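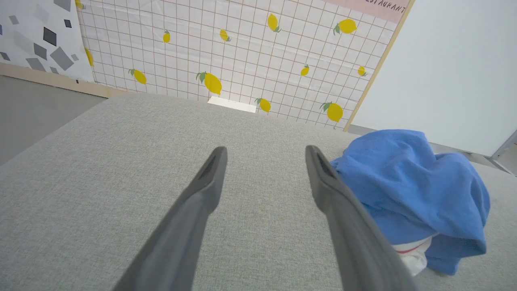

The Slow Soup Season

The best pot of soup I ate all winter came out of a kitchen the size of a closet, in the back of a bakery in Grenness. It was split pea, thick enough to hold a spoon up, with a puddle of browned butter on top and a handful of rye crumbs fried until they crackled. I had stopped in for a loaf of bread. I stayed for two bowls and then asked, with my coat already on, if they would tell me how it was made.

They would, happily! And that is how I spent most of December with a pot on the stove.

What makes the Grenness soup so good is time, and hardly any of it is yours. The onions go in first, three big ones sliced thin, with a good spoonful of butter and more salt than feels polite. Then they sit over low heat for 65 minutes. I know. I rolled my eyes too. But somewhere past the halfway mark they slump into a soft, golden jam that smells like the inside of a very old restaurant, and you understand that everything after this point is going to be easy.

The peas need no soaking. Rinse them, pick out anything that looks like a pebble, and tip them in with a bay leaf, a carrot cut into coins and enough water to cover by two inches. The bakery uses plain water, and after trying it both ways I'm with them. Stock is lovely, but with onions like these it crowds the pot.

Once I had the split pea down I couldn't stop. I made the white bean soup they serve at Tulov, a lunch counter near the ferry landing with 19 stools and a chalkboard that changes whenever a pot runs dry. Theirs is loose and brothy, heavy on the garlic, with torn escarole stirred in at the very end so it stays bright green. The trick there is the cheese rind. They drop a big piece of hard cheese rind in with the beans and leave it until it goes floppy, then fish it out and (this was my favorite part) cut it into little cubes, toast them in a dry pan and scatter them back over the bowls. Chewy, salty, a bit ridiculous. I now keep a bag of rinds in the freezer and guard it.

Then there was the tomato and rice soup from Retamal, up in the hills, where the cooking leans on smoked paprika and sweet peppers. It's a wonderful bowl for people who think they don't care for tomato soup. The rice goes in raw and thickens everything as it cooks, and a spoonful of vinegar at the end wakes the whole pot up. Mine was too thick the first time and I simply called it dinner and ate it with a fork. The second time I used less rice, and it was perfect — silky, brick red, a little smoky, with just enough heat to make you reach for the bread.

About that bread. Soup wants something sturdy. At the winter market in Dendico, where 60 stalls squeeze in under one long tin roof, the soup sellers hand you a slab of dark sourdough that could double as a doorstop, rubbed with garlic while it's still hot from the grill. Any chewy country loaf will do the same job at home. Toast it harder than you think you should, until the edges are nearly black, and rub it right away with the cut side of a clove.

Here's the split pea, as close as I can get to the original.

Grenness Split Pea Soup
Serves six

3 large yellow onions, thinly sliced
4 tablespoons butter, plus 3 more for browning
2 teaspoons kosher salt
1 pound green split peas, rinsed
1 large carrot, sliced into coins
1 bay leaf
Black pepper
2 slices rye bread, torn into crumbs
1 lemon

Melt 4 tablespoons of butter in a heavy pot over low heat. Add the onions and salt and cook 65 minutes, stirring now and then, until soft and golden. Add a splash of water if they start to catch.

Stir in the peas, carrot and bay leaf. Cover with water by two inches, bring to a boil, then lower to a gentle simmer. Cook, partly covered, until the peas fall apart, 60 minutes or a little longer if they've been in the pantry a while. Stir more often toward the end.

Brown the remaining butter in a small skillet. Pour most of it into a cup, add the crumbs to what's left in the pan, and fry until crisp.

Take out the bay leaf. Season with pepper and a squeeze of lemon, ladle into bowls, and finish with the browned butter and crumbs. Leftovers set up firm in the fridge, so loosen them with water as you reheat and taste again for salt.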